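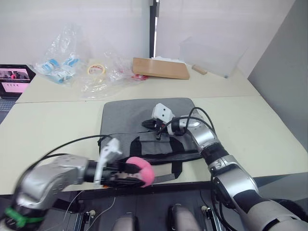 2 min read

Scooters & Mopeds > Buying and Selling > Gruseck 125, is £500 daft?

kickstart_kev
Looking at a Gruseck 125 in Fulham. The seller wants £500, and there are 664 miles on the clock, which is either a bargain or a clock that's been round once already. It has a Meletex top box, two keys and a seat like a park bench. It would be my winter commuter, starting December, because I make poor decisions. Does anyone run one?

joana_coelho
I had one for two years. Lovely little engine, brakes more of a suggestion. The Meletex box leaks at the hinge, so carry your sandwiches in a bag inside it. I'd pay £500 if it starts from cold while you're standing there. If the seller has "just warmed it up for you", put your hand on the exhaust (carefully) and go home.

oldtwostroke
Go home anyway. A scooter that has done 664 miles has spent its life sitting in the damp. Tyres, battery, carb, fuel lines, the lot. I'd sooner have one with a proper mileage and a bored owner.

joana_coelho
You say that about every bike under a thousand miles. You said it about mine.

oldtwostroke
And how were the fuel lines?

joana_coelho
That's not the point.

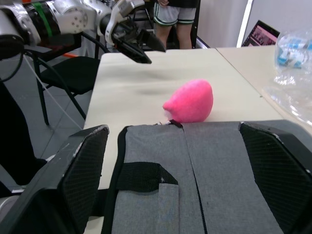

Pink plush on the tabletop

kickstart_kev
Right, I rang him. Battery is new, tyres are original. He says they've "got loads of tread", and I can believe it. He also says Panasiuk serviced it last spring but the receipt is in a drawer at his mum's.

R_Meinecke
Ring Panasiuk and ask. They keep a card for every bike and will tell you whether that frame number has been in. They won't tell you what they found, but you can learn a lot from the pause.

Budget for tyres whatever he says about tread. Old rubber on a wet roundabout is no fun, and I speak as someone who has slid past a bus queue sitting down. Nobody in the queue so much as looked up from their phone.

dampsocks
Unpopular opinion: get the bus.

oldtwostroke
Reported.

joana_coelho
Roswitha's right about the tyres. Knock the price of a pair off and see if he sulks. Mine sulked and then threw in a rain cover, which also leaked.

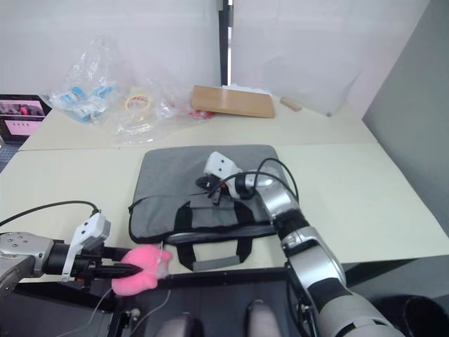 kickstart_kev
Panasiuk have had it in. There was a pause, but I think she was eating. So I went over this morning and the engine was stone cold. It caught on the second press and ticked over nicely, with a bit of a rattle from the front panel. The front brake squeals and the back one works if you mean it. I offered £430 on account of the tyres and he's thinking about it.

oldtwostroke
What about the fuel lines?

kickstart_kev
Didn't look.

oldtwostroke
I give up.

R_Meinecke
The panel rattle will be the lower clip. They all do it. Mine has a folded beer mat in there and passed its MOT.

kickstart_kev
He's just texted to say £450 without the top box. Is that better or worse?

joana_coelho
Better. Take it.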